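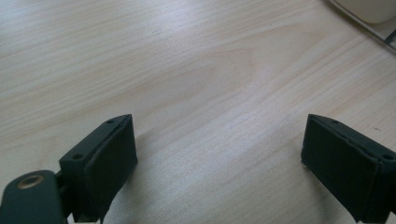
Start with the bag weight. My Jiltik backpack weighs 1605 grams with nothing in it, and I want people to hear that number before we talk about shirts. Most folks have never weighed their bag empty. Before a trip I put everything I plan to take out where I can look at it, and a light wooden tabletop like this one is good for the job, as black cables and dark socks show up well on it. A bedspread works too if the pattern isn't busy. Then I leave it all out overnight and pack in the morning.

Say hello, give name (Brahim Filali), mention that the talk runs 60 minutes with questions mixed in. People can ask as we go. Restrooms are down the hall on the left. The packing list is on the back table and I'll leave extra copies by the door.

Who this is for: anyone taking a trip of one to three weeks with one bag they can lift over their head. It's for ordinary trips. If you're carrying ski boots or a car seat, a lot of this won't help you, and I'll say so up front.

Tell the Drelano story. Spring trip, April, arrived by bus at the bottom of the old town. The guesthouse was called the Savchuk and it was at the top. The street was steps the whole way, 177 of them according to the sign at the bottom, and I had a rolling suitcase with one bad wheel. I carried it up with both arms. The woman at the desk gave me water and told me there was a road around the back, which the bus also served. Pause for the laugh if there is one, then move on.

The point of the story is that you don't carry luggage in the airport, mostly. You carry it from the bus stop to the room. Plan for that part.

Section one, the bag. Forty liters or less. Check the size against the smallest airline on your ticket, including the short hop at the end, because a regional plane may take your bag at the door even if the big one didn't. A hip belt matters more than pockets. Look at how it opens. I like a bag that opens flat like a suitcase; my wife prefers the top-loading kind and packs faster than I do, so take that as you like. Don't buy one online without trying it on loaded. Most outdoor stores keep sandbags in the back for this and will put them in for you if you ask.

Hold up the bag here. Put it on. Turn around so they can see where it sits.

Section two, clothes. I take what I need for five days and wash on the fifth. It doesn't matter if the trip is one week or three. Five shirts, five pairs of underwear, four pairs of socks plus the pair I'm wearing, two pairs of pants, one sweater, one rain jacket. One of the shirts has a collar. If it's cold, the sweater gets thicker and I add long underwear. I don't take a second sweater.

Colors: keep the pants dark and let the shirts be whatever you want. I used to say everything should match everything, and somebody at the last talk told me that was depressing. She had a point.

Rolling or folding? I've tried both. Rolled shirts are easier to find, folded ones wrinkle a little less. Packing cubes are fine. Two medium cubes is plenty, one for tops and one for the rest. Don't buy the set of eight.

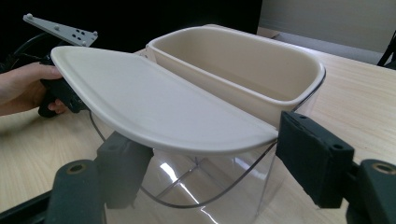 Heaviest things go against your back and about as high as your shoulder blades. In my bag that's the toiletry kit and the spare shoes. Clothes fill in around them. The rain jacket goes in last, on top, where you can get it without opening everything on a wet sidewalk. Snacks in the outside pocket. I keep one flat cloth bag folded in there as well, and it turns into a grocery bag, a laundry bag and a beach bag over the course of the trip.

Section three, liquids and washing. Airport rules on liquids vary by country and some airports have changed theirs, so check the airport you leave from and also the one you come home from. Small bottles are the safe choice. Bar shampoo and bar soap get around the whole question. Let the bars dry before you put them away or they turn to paste. I let mine sit on a washcloth while I eat breakfast.

Doing laundry in a sink: warm water, a little soap, leave it while you take a shower, rinse twice. Roll each thing up in a dry towel and step on the towel. That gets out more water than wringing does. Thin synthetic socks will be dry by morning in most rooms. Cotton won't, and jeans can take two days. If you're staying somewhere with a washing machine in the middle of the trip, then skip all this and use the machine. I plan the route that way when I can — a hotel for the first nights, an apartment in the middle.

Demonstrate the towel if there's time. Towel is in the blue bag.

Section four, the things people forget. Ask the room first and let them call out answers. Usual ones are chargers, nail clippers, prescription details, a pen. Mine are these: the plug adapter, a paper copy of the first night's address, a spare pair of glasses, and earplugs. The address copy goes in your pocket and not in the bag. On the Omham ferry my phone died before we docked and I had the street name on the back of a receipt. That was enough for the taxi driver.

Medicine stays with you at all times. If they take your bag at the gate, take the medicine out before you hand it over. Same for passport, glasses, keys and anything with a lithium battery. I keep those together in one small pouch so that I can pull it out with one hand while the line is moving. 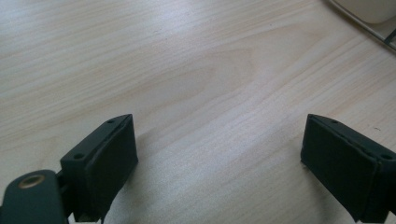
How many pairs of shoes should you bring?

Two, counting the pair on your feet. Wear the bulkier pair on the plane and pack the lighter one. Whichever two you choose, you should already have walked a few miles in both. Sandals can be the second pair in summer. If you need dress shoes for a wedding, those are the second pair, and you wear your walking shoes everywhere else. Stuff the packed shoes with socks and put them in a shower cap or a bread bag so the soles don't touch your shirts.

Somebody will ask about souvenirs. I leave a hand's width free at the top of the bag when I go. If I fill that, I mail things home from a post office, or I don't buy them. Olive oil goes in checked luggage or not at all. I learned that one at security, with two bottles.

Somebody may also ask about traveling with kids. I only know what worked for ours. From age six they each carried a school backpack with their own clothes for three days, a book, and one toy. We carried the rest of their things and washed more often. They complained less when they had packed the bag themselves, and we checked it after they were asleep.

If we're running short, skip the section on locks. If we're running long, skip the towel.

Last part, the test walk. Pack the bag two days before you leave, put it on and walk for twenty minutes with some stairs. When you get home, take out anything you were thinking about on the way. For me it's usually the second book. Weigh the bag again and write the number on the packing list, then do the same when you come back from the trip, along with what you didn't use. There's a blank column on the handout for it.

Thank the library for the room. Remind them the handouts are by the door, and that the sign-up sheet for the train travel talk is next to them. Stay until the room closes at nine for anyone who wants to try on the backpack.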